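Robots que aprenden a pasar por las puertas
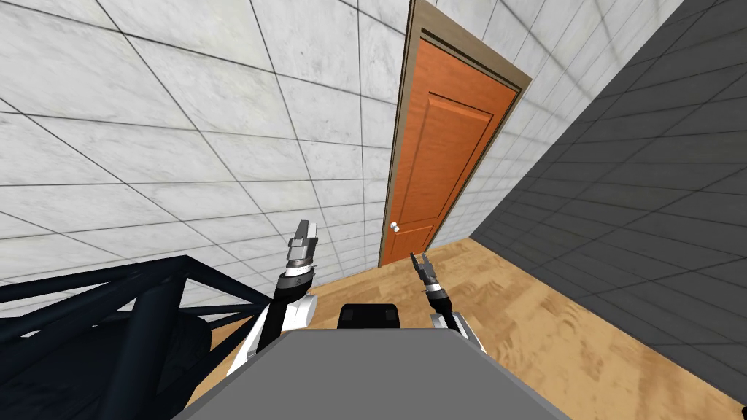 El pasillo simulado, con la puerta al fondo y los dos brazos del robot delante.

En el almacén de Wikport, en Erkidthorpe, un robot con dos brazos llevará cajas de una sala a otra. Antes de trabajar allí practica en una simulación, es decir, en un edificio dibujado por ordenador. El programa se llama Reno.

Cada brazo termina en una pinza. Para abrir una puerta, el robot debe calcular dónde está el pomo, acercar la pinza, cerrarla y girar. Si falla en la simulación, no se rompe nada y el ejercicio vuelve a empezar. Reno repite la prueba unas 2000 veces.

¿Qué cambia para las personas?

Hasta ahora, los empleados empujaban los carros por el pasillo. Con el robot harán otras tareas – revisar pedidos, preparar las rutas y parar la máquina si hay un problema. Para eso reciben un curso de 2 días.

Algunos trabajos no cambian. Los paquetes frágiles se seguirán envolviendo a mano.

Palabra nueva
Pinza: pieza con dedos que sirve para agarrar objetos.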